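**Ticket:** wrist view, self-filter leaves false obstacles near the hand
**Opened by:** Piret Kazlauskienė, December 16, 2022
**Component:** Plimel perception node
**Status:** open

The planner refuses to move the arm back and reports a collision with "unknown object" very close to the forearm. I looked at the raw pictures from the wrist camera. The grey hand and forearm are masked well, but the clear plastic on the arm is not. Its bright reflections stay in the picture after the filter, and the planner takes them as an obstacle.

Also the raw picture is upside down, with the table at the top and the ceiling under it. The rotation setting in the Eltwood profile is 0.

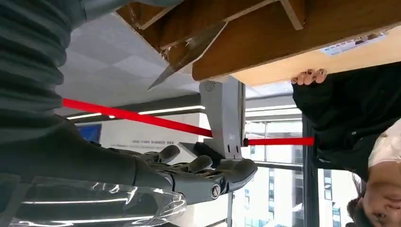 ## What I tried

1. Set rotation to 180 and restarted the node. The view is now correct in the viewer, but the mask is still drawn for the old direction.
2. Raised the mask margin from 6 to 35 pixels. Fewer false points, but then the filter also eats the edge of the table -- this we can not accept.
3. Turned off the filter for reflections. No change.

The second raw picture has the same problem, with white streaks along the wrapped forearm at the lower left.

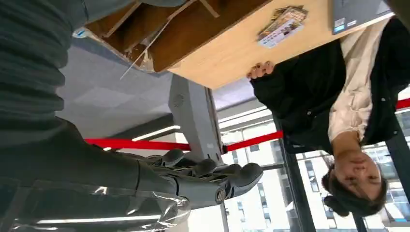
I think the mask is loaded before the rotation is read. In the log the mask comes 400 ms earlier, in 3 starts of 3.

**Gediminas Butkienė:** Agree about the order. Please send me the start log, I will move the mask loading after the profile. For the plastic we need a separate ticket, the arm model does not know it.

**Piret:** Log attached. Margin is back to 6.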